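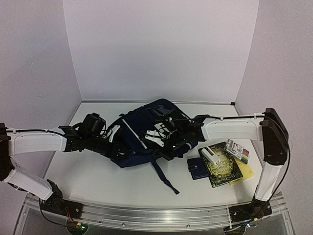
Azlan Rondonuwu escreve que, no caso dele, a mochila só passou a fechar bem depois que começou a pôr os livros antes de qualquer outra coisa, e pergunta se a ordem dos passos 3 e 4 pode ser trocada. Não pode: a ordem abaixo vale para todas as mochilas da linha Kikero e também para o cesto de tecido Gollero.

Seção 2 — Arrumação da mochila e do cesto

2.1 Antes de começar

Escolha uma mesa limpa e lisa. Esvazie todos os bolsos e sacuda a mochila virada para baixo. Separe o que vai para a escola do que fica em casa.

Nota: migalhas e pontas de lápis quebradas desgastam o forro. Passe um pano úmido no interior e deixe secar aberta, à sombra, por 12 horas.

2.2 Arrumação da mochila

1. Deite a mochila sobre a mesa com as alças para baixo.
2. Abra o zíper principal até o fim, dos dois lados.
3. Coloque os livros de capa dura encostados no painel das costas, com a lombada para baixo.
4. Coloque em seguida os cadernos e blocos de notas, do maior para o menor.
5. Guarde canetas e marcadores na própria embalagem, em pé, no espaço que sobrar na frente.
6. Ponha a carteira no bolso interno e feche o bolso.
7. Feche o zíper principal sem forçar. Se prender, volte dois dedos e tire o tecido do caminho.

Cuidado: não carregue a mochila por uma alça só quando houver livros de capa dura dentro. A costura superior é a primeira a ceder.

2.3 Regulagem das alças

1. Vista a mochila carregada.
2. Puxe as duas pontas soltas ao mesmo tempo até que o fundo fique na altura da cintura.
3. Dobre a sobra e prenda com o passador.

Se uma das alças escorregar durante o uso, verifique se a fita entrou pelos dois vãos da fivela — passar por um só é o erro mais comum.

2.4 Uso do cesto de tecido

O cesto serve para o que sai e volta todos os dias: o livro que a criança está lendo, o bloco em uso, os marcadores.

1. Apoie o cesto na mesa com a abertura para cima.
2. Ajeite a borda com as mãos. Ela é macia e cede um pouco, mesmo com o cesto vazio.
3. Coloque primeiro o livro maior, deitado.
4. Ponha os objetos menores por cima ou ao lado.
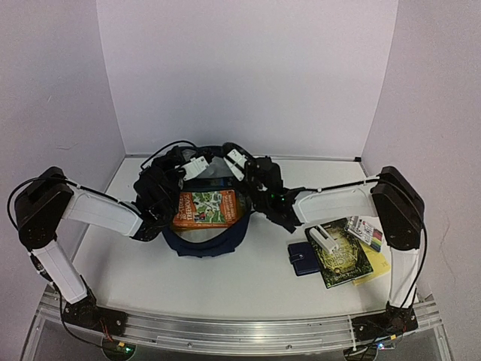
5. Deixe por último o que será usado primeiro no dia seguinte.

Não encha o cesto acima da borda. Para volumes maiores use o modelo Manden, que tem fundo reforçado.

Nota: livros com letras douradas na capa riscam quando roçam em peças de plástico ou metal. Guarde-os com a capa virada para outro livro, ou envolva-os numa folha de papel.

Cuidado: marcadores destampados mancham o tecido. Confira as tampas antes de guardar. Se houver mancha, aplique sabão neutro com um pano e não esfregue em círculos.

2.5 Conservação

Lave a mochila e o cesto à mão, em água fria. Não torça. Não use secadora nem ferro.

Peças de reposição (fivelas, passadores e puxadores de zíper) são pedidas à Garcia pelo código 1.249. Informe a cor e o número que consta da etiqueta interna. O passador de 22 mm não serve nas mochilas infantis.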